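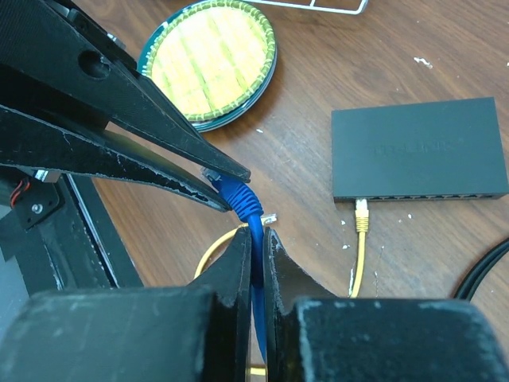 # About Florkside Structured Cabling

Florkside designs, installs and tests low-voltage cabling for small commercial buildings. Most of our work is in dental offices, print shops, two-story schools and light warehouses, where one telecom closet serves the whole floor. We do not sell phone systems, cameras or internet service.

## What we do

- Site surveys and drawings
- Copper and fiber runs, including closet build-out and grounding
- Removal of abandoned cable above ceilings
- Channel and permanent link testing
- Labeling and as-built records for existing networks

A typical job is 30 drops or fewer. The largest to date was the Trellier warehouse, with 1230 terminations across three closets. That project ran in two phases so the loading docks could stay open, and the second phase was finished in November.

## How we work

A survey comes first. We measure pathways, check ceiling space and note anything that limits a run, such as fire-rated walls, elevator motors or shared conduit. The quote follows as a drawing plus a line-item sheet. Prices for a small office package start at $2499, which covers the survey, 12 drops, one patch panel and the test report. Lift rental and core drilling are quoted separately.

Horizontal runs are kept to 90 meters from panel to outlet. Cable is supported independently of the ceiling grid and kept clear of light ballasts. Bundles are held with hook-and-loop straps, and pair twist is maintained as close to the termination point as the jack allows. We leave a service loop at the closet end and a shorter one at the outlet where the box has room for it.

Every permanent link is tested after termination. A marginal pass is re-terminated and tested again before it goes into the report. Customers receive the results as a PDF and in the tester's native format, along with a floor plan showing each outlet number. Outlet numbers match the panel numbers. If a building already has a numbering scheme, we extend it.
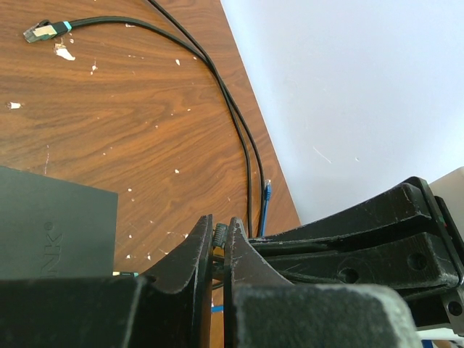

*Black cables on a wood-grain tabletop.*

## Background

The company was started by Ľubica Brabec, who had spent her earlier career maintaining plant networks and wanted to work on smaller buildings. The first customer was Nonel, a label printer with a single closet and no drawings. The records we made for that building became the template we still use, with a column added later for fiber polarity.

Alaoui, an electrical contractor, handles line-voltage work on our joint projects. Alaoui pulls its own permits and bills the customer directly.

## Service area and hours

We cover the county and the two towns along the river road. Crews start at 7:00 a.m. Work in occupied offices can be scheduled after 5:30 p.m. at the evening rate. Thursday is reserved for surveys and repair calls.

For a repair, send the outlet number and the closet name if you have them. For a new installation, send a floor plan in any format, including a phone photo of the fire exit map. Quotes remain valid for 30 days.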